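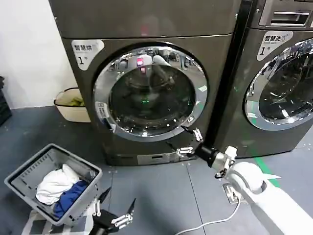
Subject: Re: [rec-parents] Spring season: moving the under-8s to full-size nets

Sorry for the slow answer, I wanted to read the whole proposal before grumbling about it.

> We have been talking with the people at Brivano about their junior
> field hockey package. It would give us full-size goals on both
> practice fields, new sticks for every player, and a coaching
> handbook. Their program guide says kids who train on full-size
> equipment from the start catch up with older players within two
> seasons. Cost to the club would be $1,000, and Nastell would let us
> use the side field in exchange for a banner. Unless there are
> strong objections we'd like to sign in February.

Well, I have objections. I can't say how strong they are.

First, the two seasons thing. Catch up with which older players, and at what? I went through the guide twice and there is no source for it. It's a sentence in a box next to a drawing of a kid with a stick. If somebody has the numbers behind it, please post them here and I'll shut up.

Second, I coached the little ones last spring and goal size was never our problem. Our problem was that half of them couldn't stop a ball without kicking it. Put a seven-year-old in front of a full-size goal and you get a lot of goals and a goalie who wants to go home by the second quarter. We had three kids willing to put on the pads last year. I would like to keep them.

Third, sticks. "New sticks for every player" sounds great until you read that they come in one length. One! My daughter is on the short side for her age and last year's loaner came up to her ribs. We spent most of a month fixing the grip she picked up from it. If Brivano will swap sizes after the first practice, fine, but I want that in writing before anybody signs.

I also don't see who pays for the goals after year one. The $1,000 is called a "starter rate" on page 2 and then never mentioned again. Starter to what?

The side field is a separate question and I wish it hadn't been bundled in. I'd take the Nastell offer tomorrow. A banner doesn't bother me, and we badly need somewhere to put the second group - last year they were on the Baron Street grass and the ball wouldn't roll ten feet. We can have that field with the small goals we already own.

What I'd suggest is borrowing one full-size goal for a few practices and letting the 8s shoot at it at the end. The under-10 group has a spare that mostly sits by the fence. Then we'd know something, whichever way it goes.

Does anyone have the attendance sheets from last spring? Mine stop in April.

- U8 coach, Tuesday group parent too until my knee gave out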